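The ferry to Istilia left at first light, and Irén Szénási was on it with a thermos, two mandarins and a grin she couldn't do a thing about. She was going to see the bells!

She'd read about them as a kid, in a library book with half its cover gone. There were 106 of them up on the headland, hung from iron frames so the southerly could ring them, and on a good morning (the book swore to this) you could hear them from the harbour at Diltum, right across the strait.

"You'll want a beanie," said the woman beside her at the rail. "It blows like mad up there." Her name was Sowmya Amin, and she tuned the things. Tuned them! Irén nearly dropped a mandarin.

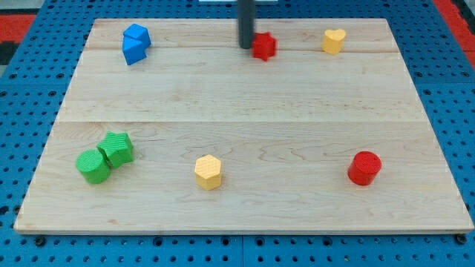 They talked the whole way over. Sowmya had her favourites, of course she did. Number 49 was flat and always would be, a grumpy old uncle of a bell, and she loved it best of the lot. Number 95 had the colour of honey, if a sound could have a colour, and Irén said of course it could, and they were friends from then on.

The track climbed through tea-tree and wet bracken. Halfway up the wind found them, a great salty shove of it, and Irén had to grab her hat with both hands. Then came one note, low and a bit sour.

"There's Uncle," said Sowmya.

The others came in behind it, high ones and deep ones tumbling over each other down the hill, and Irén started to run, laughing, with her thermos banging against her hip and her bootlace undone.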